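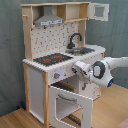
Thread on what we've learned so far teaching an arm to work a toy kitchen by remote control. Mostly practical notes. 1/

The project is called Omik. The goal is small: open and close doors, turn knobs, put things in the oven and take them out. All of it is shown to the arm by a person first. We don't write the motions by hand. 2/

We started with hand guiding, where you hold the wrist and push the arm through the task. It's fine for big, slow moves. It was bad for the oven door, as the operator's own arm kept ending up between the camera and the handle. 3/

So since November we've done nearly everything by remote. The operator holds a controller, the arm follows, and we record both. Our software for that part is Onu. It logs the joint angles, the gripper opening and the video on one clock. 4/

Count as of Tuesday: 296 demonstrations kept. We threw out over 90. Most of those were fine as far as the task goes, but the operator stopped in the middle to think, and the model learns the stopping too. 5/

Subscribe to the Skornar newsletter. One email a month. Unsubscribe at any time.

A new operator needs 25 practice runs before we keep anything. The first few always look the same - overshoot, back up, overshoot again. By the end they move slower and finish sooner. 6/

Doors are harder than knobs. A door swings on an arc and the hand wants to pull straight back. If you pull straight, the whole kitchen slides on the floor. We now tell people to think about where the hinge is before they touch the handle. 7/

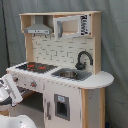
Play kitchen with the microwave door partly open, arm at left.

Doors again: we record opening and closing as separate tasks. When they were one task the model would sometimes open a door and then close it right away, whatever we had asked for. Splitting them fixed most of that. 8/

We also vary the starting state. Some runs begin with everything shut, some with one door open, some with a door only part of the way. If every demo starts from the same setup, the policy falls over the first time somebody leaves a door ajar. 9/

Camera placement took longer than I expected. One view is never enough - the arm hides the thing it's working on about as soon as it gets there. We settled on 3 views and stopped moving them. Any time a camera gets bumped, we redo the calibration before recording again. 10/

Question I got in replies: why a toy kitchen and not a real one. It's light, it's cheap to repair, and every door is within reach of the arm without moving the base. The drawback is that light doors move if you brush past them, so some of our "opens" were accidents. Those went in the bin too. 11/

Next is a comparison with the setup at Urkitz. They do hand guiding only, and their door numbers are better than I'd have guessed. We'll run the same task list with the same starting states and see. 12/

I'll post the task list and the operator notes when they're cleaned up. The notes are two pages right now and half of it is about the oven. 13/13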